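Student Projects > Two arms, one track, cloth handling for the November meet

railnut_3041
Posted 29th July

Our club is entering the tidy-up event at the Gisham meet in November. We have two arms on one linear track and a walled cell. The cloth task is what's holding us up. The rules say the cloth has to end up in the basket and the other items have to stay inside the cell. You get 130 seconds.

Right now both arms go for the cloth together. Each one is fine alone. Together they pull against each other and one usually loses its grip.

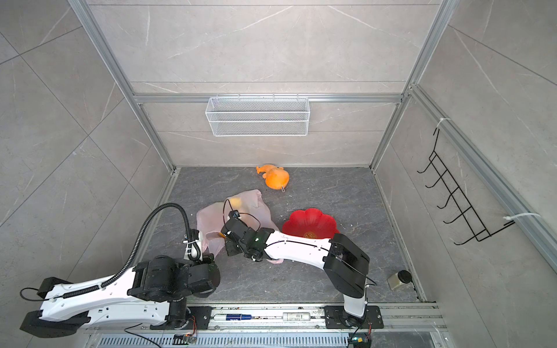 Do both arms have to touch the cloth to score?

Only one has to, but a run where both arms do work gets the bonus, and we want the bonus.

The floor is dark gray and the cloth is pale pink, so finding it is easy. Finding an edge on it when it's bunched up is the hard part.

tretura_fan
Stop grabbing the middle. Your right gripper is pushed straight into the center of the cloth and the left one is at the edge. When you lift from the middle the edges hang down and get caught on whatever is next to it. We had the same problem at Matel last season. Pick a corner, lift, let it hang, then bring the second arm in.

kettle_drum
Disagree. Corner detection on a crumpled cloth is a season of work by itself. A middle grab is ugly but it works. All they need is the thing in the basket, it doesn't have to be folded.

tretura_fan
It works until there's something under the cloth. There is a bit of yellow showing under one of the folds. If that's a scoring item and it comes up with the cloth, that's a penalty.

railnut_3041
It is a scoring item. We lose points on that one a lot.

kettle_drum
OK, then lift slow and shake once over the floor before you go to the basket. Still no corners needed.

ismail_lab_b
Separate thing, but look at your reach. The basket is on the back wall and your track is at the front. We run ours at 100 percent speed on the track and 2 percent on the final approach, and the last bit still takes forever with the arm stretched out. Which arm does the drop?

railnut_3041
Right arm. Left lets go once the cloth is up.

ismail_lab_b
Try it the other way on a few runs. Your right arm is lying across part of the red plate to get to the cloth. Any lift from there and you risk dragging the plate.

tretura_fan
Agree with that. Also put a wait in so the left closes first and the right only moves when the left reports it has something. That would fix the tug of war without touching your planner.

kettle_drum
The wait costs time and they only have 130 seconds.

tretura_fan
A dropped cloth costs more.

railnut_3041
I'll try the wait first, it's a small change. Then swapping the arms. If neither helps I'll look at corners, but our vision person is away until school starts. Will post the run logs in this thread.

kettle_drum
Post the ones where it drops too.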